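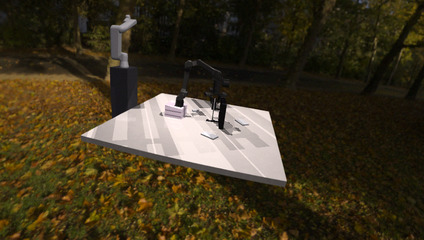 How many times do you have to show a robot a job before it can do it alone?
It depends on how much the job changes from one go to the next. For a fixed pick and place, a few good demonstrations may do. If the parts move about, expect to need hundreds.

Notes for Trastcombe, 05/09/2025. Slot after Victor Mosoti.

Start with the two ways of showing. By hand: you hold the arm and move it through the job. By remote control: you stand back and drive it with a second device. Ask who has tried either.

By hand is quick to learn. Your own arms get in the way of the cameras, though, and you can't feel what the fingers feel. Pause here.

Remote control is slower at first. Ankit Semwal took 3 days to get comfortable with the Jendley controller. His recordings were cleaner after that.

Our Bretlow set: 3781 demonstrations, 2051 kept. Explain what we threw out: long pauses, dropped parts, operators changing their minds halfway.

Simulation. We drive the simulated arm with the same controller. Backgrounds get swapped, outdoors included, so the model doesn't lean on one room. Thin flat pieces on a tabletop are still hard to pick up. Don't promise dates on this.

If short of time, skip the Shirima slides. Questions, then hand back to Victor.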